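Speaker notes: "The Bin Told Me So"
Durkthorpe Public Library, Wednesday evening series
Slot is 7:10, straight after Annag Moffat on leaf pickup

Opening. Skip the thank-yous, Annag will have done them. Start with the question: who here rinses out a yogurt cup before it goes in the blue cart? Wait for hands. Then ask who has ever checked what happens to it. Wait longer.

Say up front that I recycle. I put the cart out every other week like everybody else on Starneck Road. My complaint is with the numbers we get mailed, and with how easily we believe them.

Slide 2. The flyer. Most of you got this in September. It says the town "diverted" 714 tons last year. Read the word out loud twice. Diverted means it was picked up in a truck that wasn't the trash truck. It doesn't mean anybody made anything out of it. I asked the town office where the figure comes from and was told it's the weight at the transfer station gate. So wet cardboard counts. Garden hose counts. (Pause here, somebody always laughs at the hose.)

Slide 3. What leaves the sorting hall. Gaurav Bisht sat down with the hauler's invoices and could find paid sales for 292 tons. The rest may be in storage, or sold some other way, or buried. He doesn't know and I don't either. Don't let the room push me into saying it was all landfilled. I can't back that up.

Slide 4. Bottles. Slow down for this part. 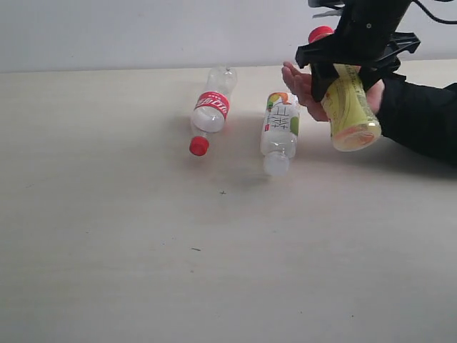
Clear plastic bottles, one with a red cap and a red label.

Clear drink bottles are the good news, and they get used to sell us everything else. There's a real market for them. Buyers want clear plastic because it can be turned into many things, and colored plastic is a harder sell. Fine. But look at how many recycling ads show a bottle, then look in your own cart. Mine is mostly takeout tubs and envelopes with windows.

Cap on or cap off? Somebody will ask. Our hauler's current sheet says on. The sheet before that said off. If they ask why it changed, tell them I wrote to find out and I'm still waiting.

Slide 5. The "Fesent" bags. These are the store drop-off bags for film and wrappers, 4 dollars a roll. The roll says "recyclable where facilities exist." Ask the room to name a facility. I called the number on the package and got a recording about store hours. Keep this short, I went on too long at the Prajapati Center.

Slide 6. What I'd ask the town for:
Tons sold, printed next to tons collected.
The name of the buyer for each material.
One list of what's accepted, with a date on it.

If we run over, drop slide 5 and go straight to questions. Leave the flyer up on the screen. Extra copies of Gaurav's table are in the green folder, please don't let me take them home again.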